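HOUSEHOLD STORAGE AND KITCHEN ORGANIZATION
Course handout, Unit 3: Drinkware in base cabinets and drawers
Revised August 12, 2022

Scope

This unit covers the storage of cups and mugs in a base cabinet, meaning a floor-standing cabinet with a countertop. Wall cabinets were covered in Unit 2 and are not repeated except where the two types have to be compared. Plates, bowls and cookware are in Unit 4.

Students should have read the section on drawer construction in the course reader before the practical. The terms "drawer box", "front", "runner" and "clear height" are used below without further definition.

1. Drawer or shelf

A base cabinet shelf sits below waist height for most adults. Items at the front are reached by bending, items at the back by kneeling or by removing what stands in front. A drawer brings its full depth forward, and the contents are seen from above. For small items in daily use the drawer is the normal choice.

The shelf remains suitable for drinkware used seldom, for sets kept in their boxes, and for anything taller than the clear height of the available drawer.

Clear height is measured from the inside of the drawer bottom to the lowest point of whatever passes over it when the drawer closes. This is often a front rail and is lower than the underside of the countertop. Measure at the rail. A cup that stands free when the drawer is open can still catch on the rail.

2. Sizing

Measure the tallest cup in the group and add clearance for the liner and for movement. The course uses 3 mm for a thin liner. Check the clearance again with the liner in place.

The width of a handled mug is taken across the handle. Mugs stored with handles all pointing the same way take up less width than mugs turned at random, and the row can be read faster. Handleless cups are measured at the rim, or at the body where the body is wider.

Worked case. The Studar base unit used in the practical has a clear height of 207 mm at the rail. The tallest tumbler in the Rieger set stands 188 mm. With the 3 mm liner, 16 mm remain. The tumbler may be stored upright. The same tumbler with its travel lid fitted stands 211 mm and does not fit. Lids are therefore stored separately in this exercise.

3. Load

Stoneware is heavier than students expect, and a full drawer of mugs should be estimated before it is loaded. Weigh one mug, multiply by the number that fit on the drawer bottom, and add the weight of the liner and any dividers. Compare the result with the rating supplied by the runner manufacturer. If no rating can be found, place the heavy pieces lower in the cabinet and use the upper drawer for plastic, enamel or thin glass.

Do not stack stoneware in a drawer. Stopping the drawer at the end of its travel shifts the upper piece sideways, and the rim or foot chips.

4. Upright or inverted

Both positions are accepted practice. The selection depends on the item and on the cleanliness of the surface.

Upright: the rim, usually the thinnest part, carries no load. The interior is open to dust, which matters less in a closed drawer than on an open shelf. The interior is visible from above, so stains and residue are noticed before use.

Inverted: the interior is covered. The rim rests on the liner, and the liner must be washed on a schedule. A cup inverted while damp traps moisture, and the smell of the liner transfers to the cup. Cups with a narrow foot and a wide mouth are more stable in this position.

For the practical, all cups are stored upright.

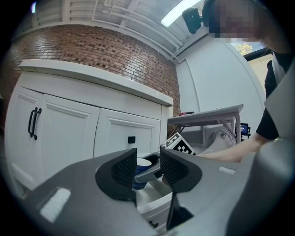
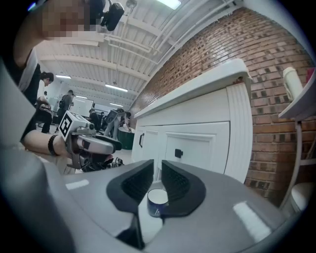
Blue cup with a white rim, with the white cabinet and brick wall behind.

5. Placing and removing

The procedure is written for a single cup. Repeat it for each item.

a. Open the drawer to the end of its travel. A partly open drawer forces the wrist under the countertop overhang.
b. Hold the cup by the body, below the rim. Fingers are kept out of the interior.
c. Lower the cup vertically. Let the foot meet the liner before the grip is released.
d. Leave a gap of one finger between bodies. Rims of flared cups may come closer than this and are checked by eye.
e. Close the drawer at a slow, constant speed. Listen for contact.

Removal follows the reverse order. The front row is taken first. Where cups are used in rotation, washed items go to the back, and the remaining cups are moved forward before the washed ones are put away.

If contact is heard at step e, open the drawer and find the cause before adding further items. The usual causes are a handle crossing into the next row, a liner that has ridden up at the back, and a cup placed on the edge of a divider.

6. Liners and dividers

Three types of liner are available in the practical room: ribbed rubber, cork sheet and the Rustis felt mat. Ribbed rubber gives the best hold and can be washed in the sink. Cork is quieter but must be dried flat. Felt protects glazed surfaces well and is unsuitable for cups put away damp.

Cut the liner to the inside dimensions of the drawer box with no overlap at the corners. A liner that is too large curls and lifts the back row. A liner that is too small slides forward each time the drawer is closed.

Dividers are fitted after the liner. Adjustable spring dividers hold against the sides of the box and should not be used in drawers wider than 500 mm, where they tend to bow. Wider drawers take pegs or a fitted tray.

7. The countertop above

The section of countertop directly over the drinkware drawer is treated as part of the storage. It is where cups are set down when the drawer is loaded, and it is needed again when drinks are prepared. Keep an area free that will take four cups and a kettle. Canisters and small appliances are moved to either side.

The kettle should not stand where steam rises under wall cabinets. In a layout with no wall cabinets this point does not apply, but splash on the wall surface still has to be considered. Unsealed brick takes up grease and tannin and is difficult to clean. Seal it behind the preparation area or fit a splash panel.

8. Hardware

Check handles and knobs before loading. A loose knob causes the front to be pulled at an angle, and the drawer racks in its runners. Tighten the screw from inside the front. If it turns without gripping, replace it with a screw of the correct length. A longer screw of the same diameter will bottom out in the knob.

Bar handles on neighboring fronts should be tested with both fronts open. Where the swing of a door crosses the path of a drawer, the drawer is assigned to items that are not needed at the same time as the contents of that cupboard.

Practical exercise, June group and later

Work in pairs at one base cabinet. Record the clear height at the rail, the inside width and depth of the drawer box, and the type of liner. Draw the drawer in plan at a scale of 1:5 and mark the position of each cup by its widest point. Load the drawer according to section 5, then close and open it three times. Note any cup that has moved and the direction of movement.

Submit the plan, the measurements and a short statement of the load estimate. Work without units will be returned. The Wurer catalog pages at the back of the course reader may be used for runner ratings, provided that the page number is given.

Reading for Unit 4: course reader, sections on plate racks and deep drawers.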